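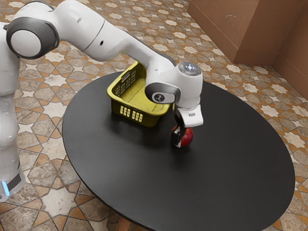
Robotic arm and red apple, computer rendering

Rogério Andrade took over the Toledo branch of Noltcombe, a wholesaler of valves and pipe fittings, in April. He came from the trade counter at the Marville branch, where he spent 13 years, and he still works the counter on Thursday mornings.

"You find out what's wrong with your stock by standing there," he said. "A contractor asks for a two-inch ball valve and you have one when he needs four. The computer says that's a sale. He says it's a wasted trip."

The first thing he changed in Toledo was the returns desk. Customers used to wait for a sales rep to approve any credit above $300, and the reps were usually on the road. Counter staff can now approve credits up to $1,000 on their own. Andrade said he expected some pushback from the head office and got one phone call.

The branch carries 2,340 stock lines. Andrade would like fewer. He has been going through the slow sellers with his buyer, mostly odd-size reducers and a range of brass compression fittings that came in with an old contract.

"We had bins I couldn't get a straight answer on," he said. "Who buys this? Well, a guy used to. So we call the guy."

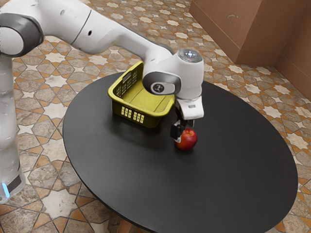
Some slow lines will stay. Two of the branch's larger accounts look after older apartment buildings, and they need parts that most suppliers have dropped. "They might want one a year," Andrade said. "But when they want it there's water coming through a ceiling. I'm not going to tell them six weeks."

He is more careful when it comes to new products. Noltcombe began stocking the Korura line of press fittings last year, and Toledo held off until its staff had been trained on the tools. Andrade said the training took two evenings and that he sat through both.

"If a customer asks what jaw he needs and my guy has to look it up, fine. If my guy guesses, that's a leak."

Delivery is what he hears about most. The branch runs three trucks, and the first leaves at 6:30 a.m. – early enough for most job sites, though not for the ones across the river. He has asked for a fourth truck and does not have an answer yet. Until then, he said, the north side orders get loaded first.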